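Paint, Panels and Patience: Choosing Wall Colours for a Small Rental Flat
Student project report, Interior Finishes unit
Natnael Tsegaye
Jan 28, 2021

Why I picked this topic

I've lived in three rentals in Bellham and every single one was painted the same tired cream. So when we were told to pick any question to do with finishes, mine was easy – does a dark wall really make a small room feel smaller, or is that just something people's mums say? Mine says it a lot, for the record.

My budget was 600 dollars, and the flat I had to plan for was a made-up one bedder with a single living area, one window and a galley kitchen. I had until June in my head as the date for trying any of this in a real place, but the report only covers the planning side.

What I read first

Most of the older decorating books at the library say to go light and stay light. The newer ones are far more relaxed about it. A few of them suggest putting the dark colour on one wall only and leaving the neighbouring wall pale, so your eye has somewhere to rest. I liked that, partly because one wall is a lot less painting!

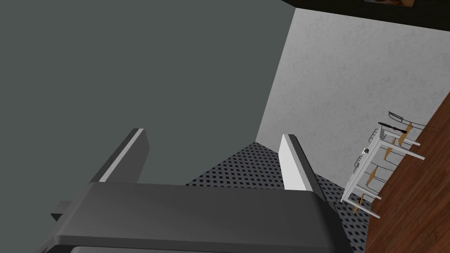 Figure 1. Dark slate grey wall meeting a light grey textured one.

Asking people

I put together a short survey and got 80 replies, mostly from other students and a few of their parents. I asked which colour they'd pick for a feature wall, whether they'd live with it for a year, and what put them off. Grey did well. Green did better than I expected, and red did terribly (one person just wrote "no" and underlined it).

The thing that put people off dark paint was hardly ever the size of the room. It was scuffs, dust, and the thought of having to paint it back before moving out. I hadn't even listed that last one as an option, so I had to go back through the comments and add it by hand, and that ate most of an evening.

Adding timber and an accent

Once the wall colour was sorted I moved on to storage. My favourite sample board was the one I called Osta, all beige wood grain and grooves, with a bit of a bright colour to wake it up. The other board, Ene, was flat white with brass handles. It looked lovely and showed every fingerprint.

I went back and forth on the accent. A whole teal cupboard was too much, but a thin strip of it beside the beige held its own without taking over. 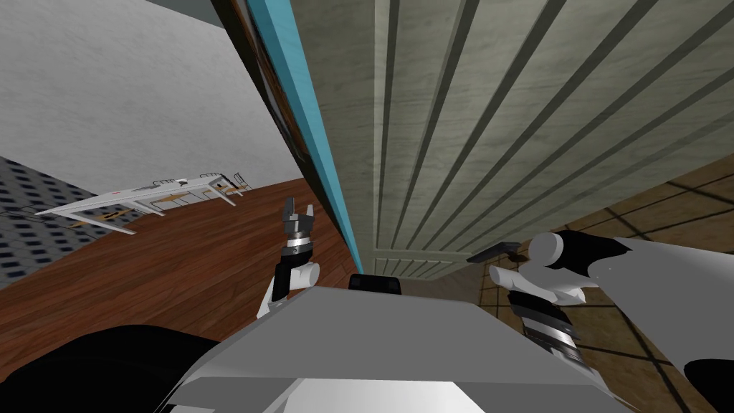
Floors and the bits near them

I nearly left floors out, as most renters can't touch them. My tutor talked me into a short section and I'm glad she did. A busy floor pattern changes how much you can get away with on the walls. With a checkered floor I'd keep everything above it plain. Small repeated textures are easier to live with, and from a few steps back they mostly blend into one tone. 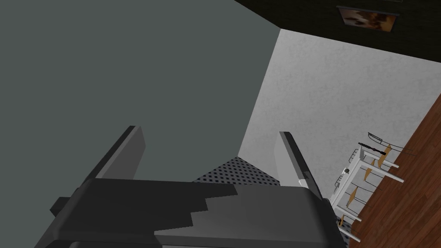
Figure 3. Small dots in rows on a dark surface.

I priced a peel-and-stick tile from a shop called Ceken and it would have eaten half my budget, so it stayed on the wish list.

What I ended up recommending

One dark wall, pale everywhere else, grooved timber doors and a rug if the floor is plain. If it's patterned, skip the rug. 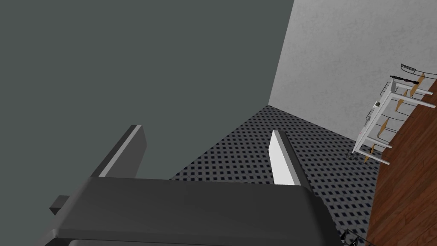
Figure 4. Dark wall with a checkered floor.

What I'd do differently

I'd ask fewer questions and leave more room for comments. I'd also get proper sample pots early, as the colour cards looked completely different at night under my kitchen light. And I'd start the costings before the mood boards – I did it the other way round and had to cut two things I'd already fallen for.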